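NEWSLETTER, Fri 29 August

Right, quick one on the music front before the long weekend swallows everything.

Kurkov are finally playing again. Upstairs room at the Vurley, doors at half seven, first band on at eight sharp and they do mean sharp, the curfew is strict now after the neighbours complained in the spring. Tickets are £9 on the door, £4 if you're a student or out of work, no questions asked and no cards either. Bring cash. The machine over the road charges you for the pleasure so sort it out beforehand.

For anyone new to this list, Kurkov are the four-piece who did that slow, heavy, slightly seasick record I went on about in April. Two guitars, no bass, a drummer who hits like he's owed money. I've played it most days since. The second side especially. That long one with the organ at the end, where it sounds like the tape is running down and then the whole band comes back in a tone lower. Still gets me. Still have no idea what he's singing.

Support is from Gavrilă, who I've not seen but have heard a lot about from people whose ears I trust. Solo set, fiddle and loops, old dance tunes slowed down to a crawl. The demo is very good. Scratchy, a lot of room noise, one tune breaks off halfway and starts again from the top and I'm glad they left it on. If it's anything like that live then get there early, and please, please don't talk through it. The bar is right next to the stage and you can hear every word from the front. Last time somebody had a whole conversation about a boiler during the quiet bit. 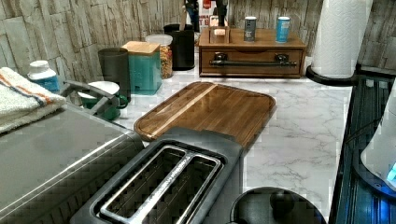 Records then. The Nunus reissue is out, after all that waiting. Nunus only ever made the one LP, sold next to nothing, and copies have been going for silly money for years. Somebody has done the decent thing and pressed it up again, 922 copies, odd number, apparently that's how many sleeves the printer got out of the card. Remastered from the tapes but not scrubbed to death. The hiss is still there. The drums are a good bit louder than on my old copy, which might just be my old copy.

Is it as good as people say? Mostly. Side one, yes, every minute. Side two has the spoken piece, and I've never got on with the spoken piece. But the closing track is a marvel, just voice and a harmonium and something being tapped on a table. I'd pay the full price for that alone. And the full price is £19, so not cheap, but you do get the lyric sheet and a new essay which is worth a read once you get past the first page.

The shop has put a small pile behind the counter for people on this list. Say you saw it here. They won't hold them beyond next weekend so don't hang about. No posting this time, sorry, the last lot came back with the corners bashed in and I'm not going through that again.

Other bits, in no order.

The listening evening is moving to the back room from next month. Same format, bring one record, one side, no speeches. We ran over badly last time so sides over twenty-five minutes will be cut short and I don't care how good the ending is. Yes this includes prog.

Still after a working tape deck for the archive nights. Ours eats anything longer than a C60. Can collect if it's local, can pay a bit.

A few of you wrote in about the piece on drum sounds in the last issue. Thanks, mostly. I did get the year of the single wrong, will put it right in the online version when I get a minute. I stand by what I said about the snare. To the reader who sent three pages on gated reverb, I have read it all and I'm still thinking about it.

Lost property from the last gig: one grey scarf, one glove (left), a phone charger, and a set of guitar strings still in the packet. All in a bag at the Vurley, ask at the bar. Strings will be going on somebody's guitar if not claimed soon, probaly mine.

Also the mailing list. Around 19 of you have told me the last one went straight into the junk folder. If you're reading this you're fine, obviously, but if you know somebody who's gone quiet ask them to have a look. Adding this adress to your contacts seems to do the trick.

Reviews for the next issue are welcome as ever, 300 words or so, gigs or records, new or old. No press releases pasted in. I can always tell.

Got to run, the posters need to be up before the café shuts. See some of you down the front.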